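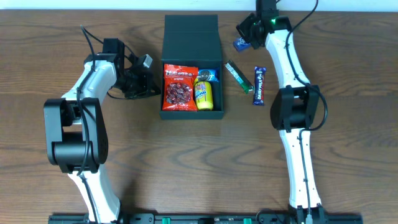 Snacks in a dark green box on a wooden tabletop.

Ravville's night reading club is back for a second season

The late readers of Ravville are getting their club back! The Etilden library will open its doors again this July for the night reading club, which runs from 8 p.m. until midnight and asks nothing of anybody except that they bring a book (or borrow one on the way in).

Last season drew 447 people over the summer, and between them they logged 3,548 chapters on the big paper chart by the front desk. The chart has been saved and will hang in the stairwell, and a fresh one is going up beside it.

"I thought we'd get my sister and a couple of students," said Zofia Jasińska, who started the club. "Then we ran out of chairs on the first night, and people sat on the stairs with their shoes off. It was wonderful."

There will be more chairs this time, 40 of them, on loan from the Vestergaard music school across the street. Reading lamps have been fixed, the upstairs windows open properly again, and the corner by the atlases is being kept for anyone who wants to read aloud in a low voice. Snacks are welcome on the ground floor, so pack something for the long middle stretch around ten o'clock.
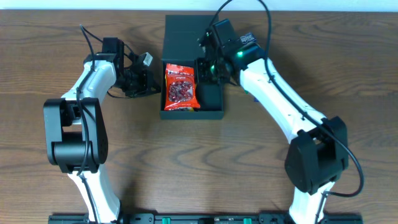

What's new this summer

The biggest addition is a swap shelf, and it already holds 27 books, from sea stories to a very well-thumbed guide to mushrooms. Take one, leave one, or just take one if you're between books.

Halfdan Briem will read ghost stories on the opening night, starting at 11 p.m., and he has promised to do all the voices. Dagný Bundgaard follows later in the month with an hour of poems about weather, some of them her own and two of them brand new.

Readers under 14 need to come with an adult. The side door on the garden path is the one to use after nine, and the bike racks are right next to it. See you among the shelves!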